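Kultholm Road Race - progress report to the Terasora fund
Prepared by Maham Usmani, race office
Jun 19, 2025

Reporting period: second half of the grant year. The race is scheduled for October. Items are listed in the order used in the grant agreement.

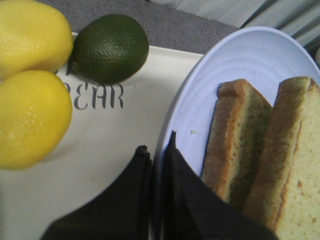
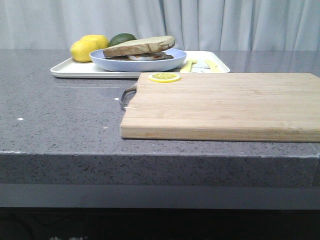
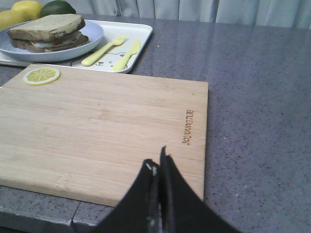
Tray and cutting board on the gray counter.

1. Course
The half marathon course has been remeasured after the town closed the Terby bridge to foot traffic. The new route runs two laps along the river and crosses at the lock. Total climb is lower than on the old course. The measurer's report is complete and has been sent to the regional association - certification is pending.

2. Road closures
Permits have been granted for all streets except Swati Lane, where the bus operator has asked for a shorter closure. We have proposed opening the eastbound side once the last wave has passed. A reply is expected before the next report.

3. Timing
The contract for chip timing is signed. Mats will be placed at the start, the finish and the lap point. The split at the lock was dropped to stay within budget.

4. Aid stations
The plan has been cut from eight stations to seven, as two of the old sites are off the new course and only one could be replaced. The longest gap between stations is unchanged. Water supply is confirmed for five of them. The others need a hydrant permit.

5. Entries
Registration opened on schedule. The first wave is full and the second is open. Refund terms were reworded after complaints last year about late transfers.

6. Budget
Spending is within the approved lines, apart from barrier rental, which is over. We request approval to move the unspent signage money to cover it.

7. Open items
Course certification, Swati Lane permit, hydrant permits, medical tent location. The medical provider prefers the school lot to the finish area - a site visit has been requested.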